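Chapter 2
Safe Work With Grippers

By the end of this chapter you should be able to set a grip limit, check finger pads for wear and fill in a handling record.

Grippers cause more minor injuries at the Closley plant than any other tool. Most are pinched fingers, and most happen during setup. The site rule is short: keep your free hand clear of the pads whenever the fingers can move.

Pads are checked every 60 hours of use and replaced after 900. Write both in the log, even if the pads look fine.

Before closing on any object, line up both pads with its sides and check that nothing else lies between them.

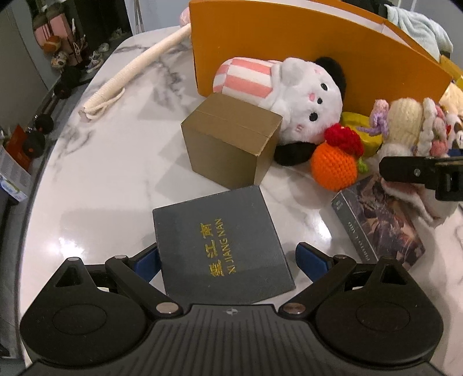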